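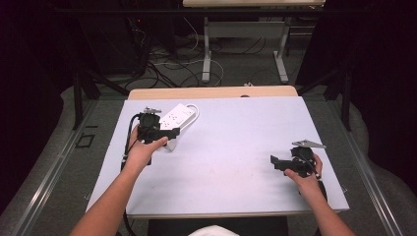
FOR RELEASE IN AUGUST

**Antoniadis Press Opens Its Picture Book Backlist to Families and Libraries Through the New Stetgate Reading Shelf**

MUNLEY – Antoniadis Press, the independent children's publisher that has been making picture books and early readers from the same brick building on the river side of Munley for longer than many of its readers' parents have been alive, is delighted to announce the launch of Stetgate, a digital reading shelf that brings 474 of its titles to tablets, phones and library computers for the very first time.

Families who grew up with our books have been writing to us for years (sometimes in crayon, which we love) to ask where they could find a story that has gone out of print. Often we had to write back and say that the last copies were gone. Stetgate is our answer to those letters, and it has taken us a good long while to get it right. Every page was scanned from original artwork or from the cleanest printed copy we could lay our hands on, and every scan was looked over by someone in our art department before it was allowed anywhere near the shelf.

Readers can have each book read aloud or keep it quiet, and can turn the pages at their own pace. There are no ads and no flashing prizes. When the story is over, the book closes and the shelf comes back, just as it would at home, and a grown-up can decide whether there is time for one more. Books can also be saved to a device ahead of a car trip or a weekend at a grandparent's house with patchy internet.

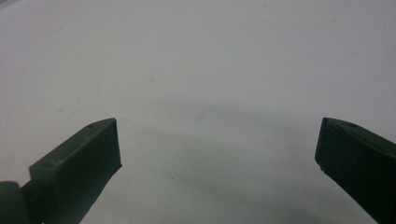
*Two dark green gripper fingers, open above a pale gray-white surface.*

Alongside the older titles, the press is bringing out something brand new. "Wedia and the Borrowed Moon" is the first of four original stories made especially for Stetgate, all of them following a small, stubborn night heron named Wedia who collects things that don't belong to her and then has to work out how to give them back. Children can tilt the device to help Wedia fly, tap the marsh to wake the frogs, and record their own voices for the parts of the story where she talks to the moon. The Wedia stories are intended for children ages 3 to 6, although we have noticed that older brothers and sisters tend to drift over and take charge of the frogs.

The remaining Wedia stories will arrive one at a time over the coming year. A printed edition of the first is also on its way, for everyone who likes to have a book that can be chewed on, dropped in the bath and found again under the couch.

"We still believe in paper, and we always will," the press said in a statement. "But we also want a child who falls in love with one of our books at the library to be able to find it again at bedtime. If Stetgate helps that happen, even for one book and one child, we'll be very happy people."

Public libraries and elementary schools may sign up for a shared shelf, which lets any number of children read the same title at the same time, with no waiting list and no late fees. Teachers will find a short reading guide with many of the titles, written in plain language and meant to be used or ignored as the day allows.

Stetgate will be introduced with a morning of stories at the Munley public library on Thursday, beginning at 10 a.m. in the children's room. Admission is free, juice and crackers will be served, and heron masks will be handed out for as long as they last. Families are welcome to bring a favorite Antoniadis book from home, however battered, and share it with the group.

**About Antoniadis Press**

Antoniadis Press publishes picture books, board books and early readers for young children. Its books are sold in independent bookstores and borrowed from libraries across the country. Review access to Stetgate, cover art and sample pages from "Wedia and the Borrowed Moon" are available on request from the press office in Munley.

\# \# \#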